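Equipment Planning Technician (contract) — Hemier, Drurnby office
Posted April 25, 2022

Hemier is budgeting its next purchase of hand-held grippers and needs a technician to turn usage records into a parts and replacement plan. The post reports to Dayana Becerra, equipment planning. The contract starts in July and runs for 5 months.

The work is tabletop clearing in home kitchens: paper cups, plastic bags, sponges, drink cartons, paper towels. Mixed loads of this type set the requirement for jaw opening and pad life, and the plan must be costed against them. 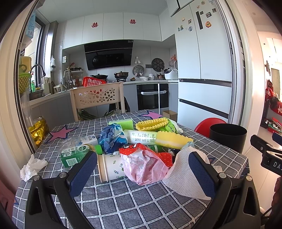
Duties

Maintain the wear log for finger pads, screws and mounts. Pads are currently reordered at 400 operating hours; the post holder will test whether that interval is justified for textured pads handling light packaging.

Prepare a cost comparison of the Derano and Wei quotations. Both cover grippers, spare pads and a service term, but they divide the service term differently and cannot be compared line by line as received.

Attend sessions on site and record handling problems by item type. Crumpled and flexible items are to be logged separately from rigid ones — bags and towels together take one category, bottles and tubes another.

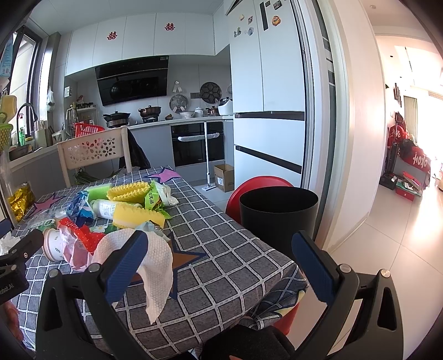
The log feeds directly into the spares budget, so entries must be complete on the day they are made. Late entries are not accepted after the monthly close. The current spares allowance is $2,545 per site and includes shipping.

Small boxed goods form a third category. Grip on a printed carton is recorded together with pad condition, and any box crushed during handling is noted with the jaw setting used.

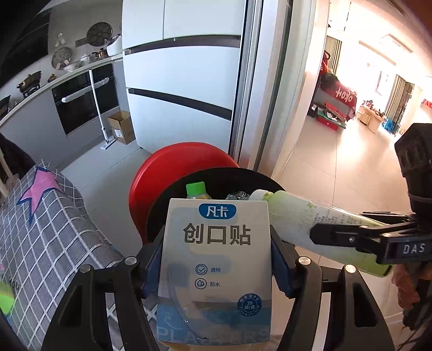
Requirements

Two years in equipment maintenance, purchasing or lab operations
Working knowledge of spreadsheets, including lookup tables and depreciation schedules
Able to read a parts drawing and check it against a delivered unit
Able to work on site 3 days a week; remaining days at the Drurnby office or remote

Experience with total-cost models is useful but not required. No programming is involved.

To apply

Send a resume and one sample of a budget or parts list you prepared, with confidential figures removed, to Dayana Becerra at the Drurnby office. State your earliest start date and any dates in July when you are unavailable — training is scheduled that month.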